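Home | About | News | Contact

Clovudo adds two members to its board

May
By Mercedes Palomino, Clovudo press office

Print | E-mail

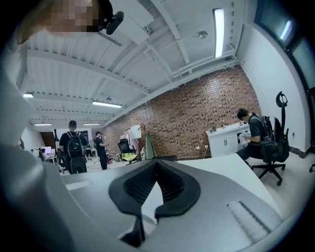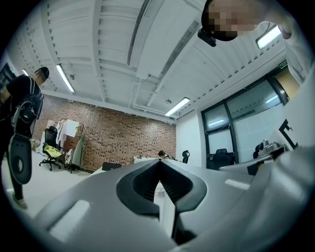

Indoors, with a light grey gripper in the foreground.

Clovudo has appointed two new non-executive directors, one from Gurketti and one from Mosquera. Both will serve for two years.

The board will also meet more often and publish a short note after each meeting.

"Our 682 shareholders asked for clearer reporting," said chair Socorro Valderrama. "They will get the first note within 20 days of the next meeting."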